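Asunto: Re: [lista-mudanzas] Cajas, trasteros y lo que cabe en un piso nuevo

Queridas y queridos todos:

Perdonad que tarde tanto en contestar, llevo desde abril con la casa patas arriba y el correo se me va quedando para la noche, cuando ya no tengo la cabeza para escribir dos frases seguidas. Pero el hilo de las cajas me interesa mucho (¡más de lo que me gustaría reconocer!) y quería aportar lo mío. Dejo tres fotos de una caja de cartón con las solapas abiertas, y en dos de ellas se ve dentro un bloque de madera clara.
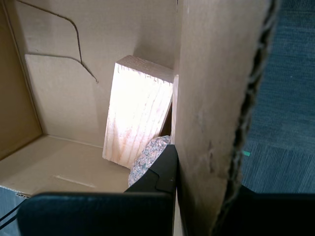
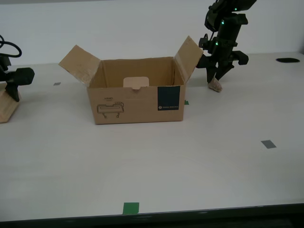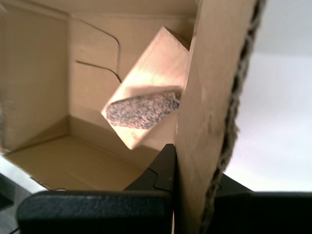 Raluca Lungu escribió:

> Hola a la lista:
>
> Yo no reutilizaría cajas para los libros, y menos si van a
> pasar el verano en un trastero. En mi última mudanza lo hice
> por ahorrar y se me abrieron cuatro por abajo en la escalera,
> entre el segundo y el tercero, con el vecino subiendo detrás.
> El cartón que ya se ha doblado un par de veces pierde fuerza
> justo en los pliegues, que es donde más falta hace. Para ropa,
> cojines, peluches y esas cosas, lo que queráis. Para libros,
> vajilla y herramienta, cajas nuevas, pequeñas y de canal doble.
>
> Otra cosa que quería preguntar: ¿alguien ha alquilado trastero
> en el polígono de Pleroria? Me piden 40 euros al mes por uno
> pequeño, pero no me aclaran si tiene humedad, y cuando pregunto
> me cambian de tema.
>
> Un saludo,
> Raluca

Raluca, empiezo por los libros, que es donde creo que tienes razón a medias. Estoy de acuerdo en que el fondo es lo primero que falla, y a mí también me ha pasado (lo mío fue una enciclopedia entera en mitad de un paso de cebra, no os digo más). Pero he hecho ya cinco mudanzas, dos de ellas ayudando a mi hermana, y en la última casi todo lo llevé en cajas usadas sin un solo disgusto. Lo que hago es cerrar el fondo con cinta ancha en forma de hache: una tira larga por la unión de las solapas y otra en cada extremo, subiendo un palmo por los costados. Y luego le doy la vuelta a la caja y aprieto con la mano abierta. Si cede, va para los cojines.

También influye mucho el tamaño, y aquí os cuento mi pelea con la empresa. Esta vez contraté a Mimeck para los muebles grandes, y el señor que vino a hacer el presupuesto me dijo muy serio que las cajas de libros no debían pasar de lo que yo pudiera levantar dos veces seguidas sin resoplar. Me pareció una medida poco científica, pero la he adoptado con entusiasmo. Los libros van tumbados en dos pilas, los más grandes abajo, y el hueco que queda arriba lo relleno con trapos de cocina o camisetas. Si se deja vacío, la caja de encima lo hunde, y al cabo de unas semanas tienes una torre inclinada en el pasillo.

De la vajilla os puedo hablar con menos autoridad. Se me rompieron dos platos hondos y la tapa de la sopera de mi suegra, que todavía no lo sabe y confío en que no esté suscrita a esta lista. Los platos los había puesto tumbados, uno encima de otro, y después me explicó mi cuñada que van de canto, como los discos de vinilo, con papel arrugado entre uno y otro. Las copas, envueltas una a una y boca abajo. Y papel sin imprimir, por favor, que el periódico mancha y luego toca fregar la vajilla entera nada más llegar, con lo cansada que está una ese día.

Sobre el inventario, que preguntaba alguien al principio del hilo: yo llevo un cuaderno. Ya sé que hay aplicaciones para el móvil, y mi sobrino me instaló una, pero el segundo día me quedé sin batería con media cocina por guardar y volví al bolígrafo. Cada caja lleva un número en dos caras, escrito con rotulador gordo, y en el cuaderno apunto lo que hay dentro y a qué habitación va. Esta vez he llegado a 119 cajas, que para un piso de tres dormitorios me parece una barbaridad y dice muy poco de mi capacidad para tirar cosas. La 86 se llama "varios cables" y ahí sigue, cerrada, debajo de la cama.

En cuanto al trastero, Raluca, no conozco el de Pleroria, pero estuve casi un año en el de Etstead, el que queda detrás de la gasolinera, y algo aprendí. Pide que te abran uno vacío antes de firmar y mira bien las esquinas, sobre todo la parte baja de la pared del fondo. Pasa la mano por el suelo. Pregunta también si hay alguno más arriba de la planta baja, que suelen ser más secos, aunque luego haya que pelearse con el montacargas. El mío estaba bien, pero el primer mes puse las cajas directamente en el suelo y las de abajo cogieron un olor a sótano que aún me viene cuando abro ciertas novelas. Después conseguí unos palés y problema resuelto. Deja además un poco de aire entre las cajas y la pared, y no metas nada que no esté completamente seco: yo guardé una alfombra recién lavada y mejor no os cuento cómo salió.

El precio que te dan no me parece malo. A mí, entre unas cosas y otras, el año de trastero me salió por 486 euros, con el candado y el seguro incluidos. Ahora bien, lee la letra pequeña del seguro, porque el mío cubría hasta 3000 euros pero dejaba fuera los daños por humedad, precisamente lo que a una le quita el sueño. Y si no te contestan claro cuando preguntas, insiste por escrito. Con el de Etstead me funcionó, me respondieron en una tarde lo que por teléfono llevaban dos semanas sin decirme.

Una última cosa, y ya os dejo tranquilos. La primera noche no busquéis nada en las cajas. Preparad una bolsa aparte con sábanas, toallas, una bombilla, papel higiénico, el cargador, café y la cafetera, y llevadla vosotros en la mano. Nosotros la preparamos estupendamente y se fue en el camión, debajo del sofá - dormimos tapados con dos abrigos y una cortina. El gato, Mamo, se quedó con el abrigo bueno.

Si alguien de la lista vive cerca y necesita cajas, me sobran bastantes, ya desmontadas y atadas con cuerda. Hay de varios tamaños, y tengo también tres de esas altas con barra para colgar la ropa, que ocupan muchísimo y me gustaría que se fueran a otra casa cuanto antes. Escribidme en privado, por las tardes a partir de las seis suelo estar. ¡Y Raluca, cuéntanos qué decides con el trastero!

Un abrazo grande a todos y ánimo a los que estáis en plena faena.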